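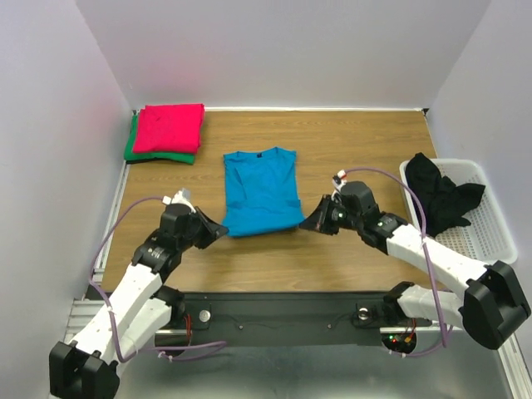 Tredano folding table with three-sided surround

Product code: Tredano 38
Supplied by: Guvell
Page revised: June 2025

Overview

The Tredano is a fixed-height work table for folding shirts, T-shirts and other flat garments. The tabletop is wood, with the grain running lengthwise. Light grey and pale panels enclose it at the back and both sides, and the side panels angle outward to leave elbow room at the front. A thin white strip finishes the far edge, with a black corner piece at each end.

Dimensions and weight

Table width: 1,757 mm
Width across open side panels: 2,200 mm
Table weight: 38 kg, panels excluded
Rated load: up to 60 kg, evenly distributed

Garment placement

Centre the garment on the table with the neckline toward the back panel. Tuck both sides in to give straight left and right edges, then lift the hem by its two lower corners and bring it up toward the collar. Smooth any diagonal creases before the final fold. For retail presentation, keep the neck label centred.

Colour and finish

Panels are plain. Bright garments, including saturated blues, read clearly against the wood and can be checked for creases at the fold line. Tabletops vary in tone between batches.

Care

Wipe the tabletop with a damp cloth and dry along the grain. Do not use solvent cleaners or place a hot iron directly on the wood. Panels may be washed with mild detergent.

Options

Uvness side shelf, left or right mounting
Naseri felt pad for garment sorting
Replacement corner pieces, black, sold in pairs

Delivery

Shipped flat in two cartons. Allow 6 business days for metro addresses. Regional freight is quoted at checkout. A hex key is included.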